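Folding a T-shirt

20 Dec 2022, by Kerubo Masanja

Folding a T-shirt means bringing a short-sleeved knit shirt down to a flat, regular shape so it can be stacked, stood in a drawer or packed. I've kept this entry for a good while now and it gets more mail than anything else I write (more than the one on fitted sheets, which surprised me!), so I've gone back over it and added the bits people kept asking for.

Names

Most people just say "folding," and that's fine. Shops talk about a board fold, meaning one made around a stiff card, and travelers talk about rolling, which I cover here even though purists will tell you it isn't folding at all. The long flat strip you get partway through most methods has no settled name. I call it the plank. Lise Simard, who read this over for me, calls it the ruler, and we have agreed to disagree.

The surface

You want something flat, firm and wider than the shirt. A bed works, but the mattress gives under your hands and the edges wander. A wooden table is my favorite by a mile: the cloth slides just enough to straighten and then stays where you leave it. Wipe the table first, especially for dark shirts, which pick up every crumb and every bit of lint going.

Common methods

The square fold. Lay the shirt face down, bring each side in toward the middle with the sleeve turned back on itself, then fold the bottom up to the collar. It's the one most of us learned as kids. It stacks well and shows the front when you turn it over.

The file fold. Start the same way, but fold the long strip in thirds so it stands on its edge. Lovely in a shallow drawer, hopeless on an open shelf where one missing shirt makes the rest flop over.

The pinch fold. You pinch the shirt at two points on one side, cross your hands, lift, shake and lay it down. It looks like a magic trick and it took me most of an April to get it right. Fergus Niven does it without looking and won't slow down for anybody.

The roll. Make the plank, then roll from the hem. Good for bags, and a bit hard on thick prints.

Two pairs of hands, or one

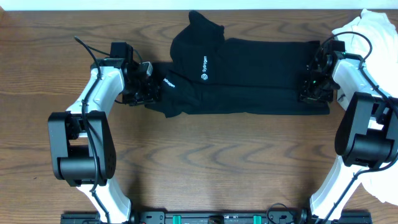 Nearly every method goes better if both ends of the plank are held at once. With one end free, the cloth likes to creep and bunch in the middle, and you end up smoothing the same ridge over and over. Hold both ends, pull gently apart, and lower the whole length together. If a hump stays put, lift that part and lay it again; pressing down on it only sets a crease.

Printed shirts

Prints don't like a hard fold straight across them, so I shift the fold an inch or so to either side when I can. For a small logo on a black shirt I leave it facing up, since black shirts all look alike in a stack and the logo is the only way I know which one I've grabbed. Bezawit Wubshet sorts hers by collar tags instead, but she has more patience than I do.

See also: fitted sheets, sock pairing, packing cubes.

Last updated 20 December

Contact | © Kerubo Masanja | Back to top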